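Old office towers: worth the trouble?

The Grivgate branch has decided to refurbish the Dell desktops that Vultesau passed on to us when it cleared out its upstairs offices. There are 55 of them. Bayu Entili wants them working and out the door by November, at a price people in Nustgate can manage. I said I would write it up for the newsletter, and I should admit at the start that I am not sold.

My doubt is about money. The last time we took in a batch of office machines, the parts bill came to $1,699 and we got back $1,081. I brought that up at the Saturday meeting and was told this lot is different. Perhaps. Every lot is different until the receipts come in.

What I will grant is that these are decent cases to work in. Lay one on its side, take the panel off and you can get at nearly everything from above. The parts you are meant to pull are blue, down to the release handles.

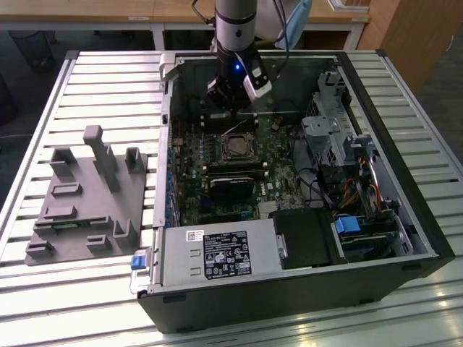 The plan is to strip each tower, blow out the dust, fit a processor and memory, and see what starts. Bayu thinks a tower takes about 2 hours from shelf to shelf. I think that assumes nothing goes wrong, and on a used board something usually does. Nouhaila Ouali found two bad power supplies before lunch on the first day, and those come out of the same budget.

The processors worry me more. They were pulled and stored separately, and the labels on the trays don't always agree with the list we were given. A chip that drops neatly into a socket can still be the wrong chip for that board. Kumiko Kubo has been checking them against the board numbers, and I would ask everyone to wait for her list before fitting anything.

If you do get handed one, hold it by the edges and keep it level. Raise the load plate all the way, line up the corner mark, and let the chip settle under its own weight. Don't press, and don't slide it about to find the spot. Bent pins are a miserable repair and I have yet to see one of ours come out well. The memory can wait until the plate is closed and the lever is back down.
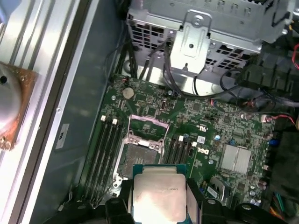

What we still need

Thermal paste, more than we think. Coin cells for the boards, as the old ones can't be trusted. Drives of any reasonable size. Abimbola Akinola is keeping the parts list and would like to hear from you before you buy anything. The Rustad store has quoted us for the drives and I thought it was high.

Wael Ramadan has the sign-up sheet for evenings.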